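Tanlow sets aside budget for cleaning robots at 33 leisure and care sites 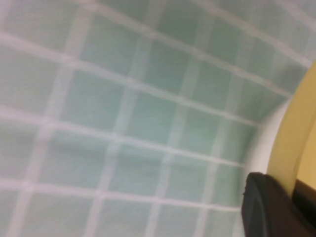

July 2023

Tanlow, which runs washrooms and changing areas for leisure centres and care homes, has approved a three-year plan to buy arm-mounted cleaning robots for 33 of its sites. The first orders will go out once a trial at the Paewai centre has finished and the results have been checked against the current cost of evening cleaning.

The plan covers the machines, spare gripper fingers, charging points, staff training and a service contract. Sites will not be asked to pay for any of these from their own budgets in the first year. From the second year, each site will pay for its own consumables and for any repairs outside the contract.

Pushpa Bansal, head of purchasing at Tanlow, said: "We looked at renting and at buying outright. Renting was cheaper for the first 18 months and dearer after that. We expect to keep these machines for longer, so we are buying — but in stages, and with a break point after each one."

Under the first stage, Tanlow will order 3 units from Gallwood, the supplier chosen after a tender in March. Each unit comes with 40 hours of on-site setup. Managers have been told to allow for this when they plan closures, as wet areas must be shut to the public while the arm is being taught its routes.

Small and awkward rooms have been given their own line in the budget. Tiled walls, rounded edging and tight corners take longer to set up than open floors, and older buildings have more of them. Jui-lin Yuen, who manages the trial, said: "The quote for a big changing room was easy to get right. The small rooms were where our first figures were too low, and we have put them up."

No cleaning posts will be cut as part of the plan. Staff at the first sites will be offered paid training in daily checks, changing gripper fingers and reporting faults.

Sites that would like to be considered for the second stage should send in a floor plan, a list of wall and floor surfaces, and the width of the narrowest doorway. Replies will be sent within 60 days.

Contact: Tipene Donnelly, press office, Tanlow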